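Pince à main Drunon : conseils d'emploi en atelier et à la maison

La pince Drunon se loue en kit chez Brestham : corps moulé, deux doigts, caméra, câble, mallette. Elle sert à enregistrer des gestes de préhension qu'un bras automatisé reproduira ensuite. Référence du kit : 3406. Caution : 200 euros.

Préparation du sol
Balayer, puis passer une serpillière bien essorée. Un carrelage clair convient, à condition de baisser l'éclairage direct. Fixer les câbles au ruban avant la première prise.

Choix des objets
Commencer par des pièces rigides à bord franc : bol, boîte, couvercle. L'inox poli renvoie les lampes et gêne le suivi ; tamiser la lumière ou orienter l'objet autrement. Dégraisser le bord à l'alcool ménager.

Approche
Présenter la pince au-dessus de l'objet, encoche dans l'axe, doigts ouverts. Descendre lentement, marquer un arrêt, fermer. Nous limitons les séries à 44 prises, avec pause entre deux séries. La batterie fournie a tenu 56 minutes lors de notre essai.

Entretien
Chiffon microfibre sec sur le corps, jamais de solvant. Vérifier le serrage des doigts en fin de journée. Le logiciel Lullia signale un jeu excessif, mais tardivement ; un contrôle à la main reste préférable.

Pour un bol posé au sol, garder le corps de pince bas et centré.
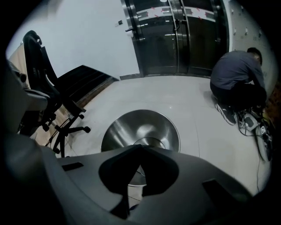

Aiman Jugah nous écrit que les patins d'origine glissent sur l'inox et qu'il les a remplacés par du caoutchouc fin, collé à la néoprène. Il déconseille en revanche de les poncer. Brestham facture les patins manquants au retour du kit ; conserver ceux d'origine dans la mallette.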